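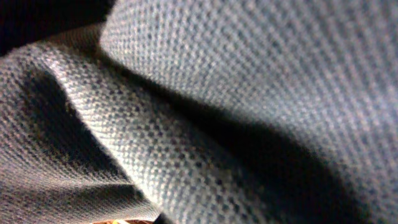 **Folding task, wrist view useless once it gets close??**

**torque_goblin**
Cluscombe club, second year. We're on the cloth folding task for the October meet at Lornwood and our grasp detector just dies on the last bit of the approach. Far away it's fine — finds the edge, lines up, great. Up close it's all weave and shadow and it picks a fold in the middle like it's a hem. 1,011 frames labeled so far, nearly all from higher up. Do we label more close ones or give up on the wrist cam?

**mbeck_04**
label more. your training set doesnt look like what the thing sees at the end, so what did you expect

**halfstep**
Disagree. More labels won't fix it, there's no edge in view to label. Pick your grasp point from higher up, lock it, go in blind for the last 4 cm. We did that with the Alaoui kit last year and it was fine.

**mbeck_04**
blind on cloth is asking for it. it shifts the second you touch it

**halfstep**
It shifts either way. At least blind you're not chasing creases.

**torque_goblin**
We tried going blind from 6 cm. Missed 3 in a row, then I had to give the table back to the line follower team. Might of been our calibration tho

**pennywhistle**
What light are you using? Low light from one side makes every crease look like a border. Try something flat and overhead before you relabel anything.

**torque_goblin**
one desk lamp, off to the side. ok yeah

**rustbucket7**
Check the rules too, Lornwood brings their own lighting and you don't get to touch it. I'd train on both. Also is your focus fixed? Bratari mount sits way too close to the fingers imo, we moved ours back and got a lot less mush.

**halfstep**
+1 on moving the mount. Still say lock the grasp point early.

**mbeck_04**
and I still say label the close ones. add a "no edge" class so it can back off and look again instead of guessing

**torque_goblin**
Ooh, the no edge class I like. Plan for now — redo the calibraiton, swap the lamp, then a batch of close frames with the new class. Will try halfstep's 4 cm after that. Anyone got a printable spacer for the Bratari mount?

**rustbucket7**
Yep, will dm you the file tonight. Print it solid, ours cracked.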